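"The counter is where the day starts": a kitchen run on clear surfaces

The owner of Wimovine, a small bakery and breakfast place that works out of a converted house, has one rule for her kitchen at home. When you leave the room, the middle of the counter is clear.

She came to the rule late. For the first years of the business she did test baking at home in the evenings, and the counter filled up with whatever she was working on. There were bags of flour, bowls, mail, her kids' school papers and usually a laptop.

"I would clear a square to work in, and then I'd work in the square," she said. "The rest of it just stayed there. I moved the same stack of paper every night for most of a year."

We spoke at her house in January, in the slow stretch after the holidays. The bakery had closed out December with 2,364 orders, and she had taken the first part of the month off. She spent it on the kitchen.

The work was small. She didn't replace cabinets or move any plumbing. She took everything off the counter, put it on the dining table and left it there while the family cooked as usual. When someone needed a thing, they went and got it. What had been picked up went back to the kitchen. What was still sitting on the table after 28 days went into a closet or out of the house.

"The stand mixer was the surprise," she said. "I own a bakery. I thought I'd need it every day. I bake at work. At home I make toast."

The bread machine also left, along with two knife blocks and a spice rack she had bought at an Ullska store when she first moved in. She spent $623 on the whole project, and most of that went to shelving in the hall closet, where the big appliances now live. The shelves are from Ackermann. She said they were harder to put up than the instructions suggest, and that one of them still leans.

Asked how she decides where things go, she said she thinks about it the way she thinks about the line at work. Small and light things stand at the back against the wall. Heavy things with doors and levers stay off to one side, near each other. The board gets the center.

"At the bakery nothing gets stored in the space where your hands go," she said. "I had never applied that at home. I don't know why."

Her husband, who does most of the weekday cooking, was less sure at first. He liked having oil, salt and a pan within reach, and he told her the new setup looked like a house for sale. They argued over the toaster oven in particular. She wanted it in the closet. He uses it for fish, for leftovers and for one kid's grilled cheese, and he won.

"He was right about that one," she said. "It gets more use than the real oven."

They settled on a left side that is his and a back row that is shared. Anything new has to fit in one of those two places. A towel can be left out. Mail can't.
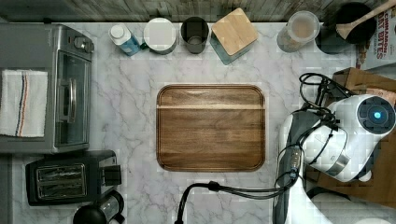
What stays out

She keeps a toaster as well as the toaster oven, and has been told more than once that this is silly. The toaster is faster for two slices. On school mornings that matters to her.

Along the wall she allows a short row of containers. She prefers lids that come off with one hand. She likes a square jar with a bamboo lid, and she likes clear plastic for dry goods, so she can see when the level is low. She doesn't label them.

"If I can't tell what it is by looking, I shouldn't be cooking with it," she said.

The wooden cutting board never gets put away. She wipes it with a damp cloth, dries it and rubs in board oil from Gillo when the surface starts to look dull. She chose one with a raised rim because her old board was flat and tomato juice ran onto the marble. She is careful about the marble. Lemon will mark it, and so will vinegar if it sits.

Keeping it that way

The reset takes a few minutes after dinner. Whoever didn't cook does it. Dishes go in first, then anything that came in from another room goes back out, then the counter gets wiped from the wall forward.

It doesn't happen every night. When one of the kids had a science project due, the counter disappeared under poster board for most of a week, and she let it.

She has thought about putting the mixer back in the fall, when she tests pies. For now it is in the closet, on the shelf that leans.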